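About Stillden

Stillden writes software for robots that have two arms and one table. We began with 6 people and a single motion planner. Today we make the planner, the control layer below it, and the tools with which an engineer can look into both.

Most of our work is first done in simulation. The usual task is small pieces on a table, because small pieces show quickly where a planner is weak.
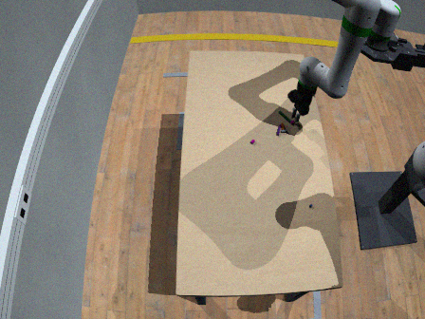 Small-parts task in our simulator, seen from over the table.

Our planner is named Marty. It plans for both arms together and checks each path against the other arm before any motion is sent. Rekha Annamalai leads this work, and Levente Szűcs is responsible for control. 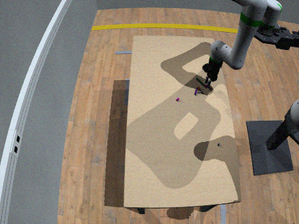

Can I use Marty with my own controller?
It talks to any controller that accepts joint positions at a fixed rate. Write to us first, and Levente will send you the interface notes.

Usteck is our replay tool. It keeps the plan and the executed motion side by side, so that a difference can be found without reading long logs. Every release must pass 282 test tasks. 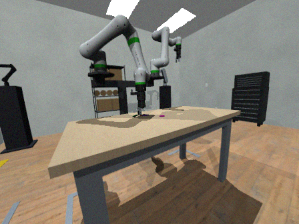 Who we are

Ottó Bíró, director
Rekha Annamalai, planning
Levente Szűcs, control
Issa Qudah, perception
Barnabás Fodor, tools and support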